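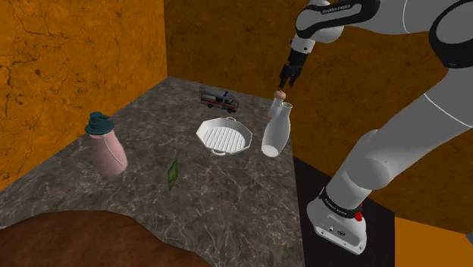
*White bottles, a grill pan and a toy ambulance on the grey marble table, with the robot arm to the right.*

**FOR IMMEDIATE RELEASE, 13/08/2026**

# Statine gets its first poster, its full trailer and a September premiere at the Atwood

Hello all, Wilfredo Panganiban here, writer and director of *Statine*. Baptista Pictures asked me for a quote to go in the press release and I sent them four pages, so they've very kindly let me write the whole thing instead. Sorry in advance. Journalists in a hurry will find the plain facts at the bottom.

The big news first! *Statine*, our deep-space horror film, will have its premiere at the Atwood in September, and from this morning you can see the poster and the full trailer on the Baptista site. The trailer runs just over two minutes and I've watched it more often than I'd like my family to know. There's one shot in it, near the end, where the lights go out along the spine of the ship one section after another, and I still hold my breath even though I was standing next to the man with the dimmer switch.

If you've not come across us before, the story goes like this. The *Zesov* is a rescue tug, old and badly heated, with a crew of six who haven't been paid since they left port. They pick up a distress call from a mining station named Statine and, being the nearest ship, they're obliged to answer it. When they dock, everybody on the station is alive and well and terribly polite, and they all say that no call was ever sent. The crew are given a hot dinner. They're shown to their rooms. And then the tug's engineer, who's a suspicious sort and my favourite person in the film, plays the distress call back and recognises the voice on it as her own.

I won't say any more than that. The trailer stops in the same place, which took some arguing. An earlier cut gave away what's in the lower galleries, and a couple of people at Baptista liked it very much (it did have a cracking scream in it), but I dug my heels in. I grew up on trailers that showed you a corridor and a hand on a door and then the title, and I wanted to go into the cinema knowing as little as possible. So you get the corridor. You get the hand as well, if you're quick with the pause button.

## About that poster

We went through a lot of posters. The first one had the whole cast on it, all looking off in different directions as though waiting for different buses. The second was a planet. I've nothing against planets but you could have put any title you liked underneath it.

What we've ended up with is a plain dark sheet with the station's docking light in the middle, a small orange circle, and the last line of the distress call printed round it in letters so tiny that you need to get your nose right up to the paper. Our designer warned me that half the world would see it on a phone and miss the writing completely. She's right, they will! There's a larger version for screens, and the printed one will be up in the foyer at the Atwood from the first week of September for anyone who wants to go and squint.

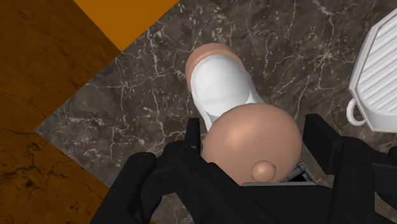
There'll be a second poster too, closer to the night, and that one does have a face on it. Please don't ask me whose. I've already told my sister and I regret it.

## How we got here

*Statine* started as a short I wrote for a film night, with the entire story set in the airlock, and it was only ever meant to be ten minutes long. People kept asking what was on the other side of the door. I kept giving them different answers, and after a while there were enough answers for a feature.

Then we needed the money. Baptista put in the first half, and the rest came from 1,747 backers who pledged online, many of them on the strength of a drawing and one page of script. Every name is in the credits. If you're a backer, stay in your seat, because the names go by at a decent speed and there's a bit of sound underneath them that belongs to the story.

We built the inside of the *Zesov* in a former carpet warehouse. It was freezing, so when you see the crew's breath in the galley scenes, that's their breath. The walls were built on wheels so we could turn one corridor into five, and I'm told sharp-eyed viewers will spot the same dented pipe following everybody round the ship. I've decided it's a very common pipe.

The monster, and yes, there's a monster of sorts, was done with a performer in a suit for almost everything. We tidied up the joins afterwards by computer and gave it a shadow in one scene where it ought to have had one. I've been asked a good deal whether it bursts out of anyone. It doesn't. I love those films as much as the next person but it's been done by people with far better plumbing than ours. Ours is patient, and it's extremely good at listening.

The music was recorded in a church hall over a wet weekend, with a small string group and an old pump organ that wheezes between notes. We left the wheezing in. You'll hear it in the trailer if you've got decent headphones on, just before the title.

## Coming along

The premiere is in the big room at the Atwood, which holds up to 241 people. Backers at the crew level and above have first pick of the seats and should have an email with a booking code by the end of the month. Whatever's left goes on general sale through the Atwood box office. After the film I'll be on stage with most of the cast to take questions, and we've asked that those be kept free of spoilers in the foyer afterwards, out of kindness to the late showing.

For press, there's a separate morning screening that same week. Write to the Baptista press office with the name of your outlet and they'll send details. We're happy to do interviews by phone or in person, and the cast are much better at it than I am. I'd only ask that reviews hold back on the dinner scene. You'll know why once you've sat through it.

We've also had our first calls from cinemas in other towns, and I'll shout about those as soon as the dates are fixed. If your local place is the sort that takes a chance on small films, do drop them a line, it makes a real difference to us.

## The plain facts

- **Title:** *Statine*
- **Written and directed by:** Wilfredo Panganiban
- **Produced by:** Baptista Pictures
- **Genre:** science fiction, horror
- **Running time:** 125 minutes
- **Premiere:** September, the Atwood
- **Out now:** first poster and full trailer, on the Baptista Pictures site
- **Press contact:** the press office, Baptista Pictures

**ENDS**

*Note to editors: the tug is spelt Zesov, with one s, and the title is pronounced "STAT-een". I've been saying it wrong myself in half the early interviews, so please go by this one.*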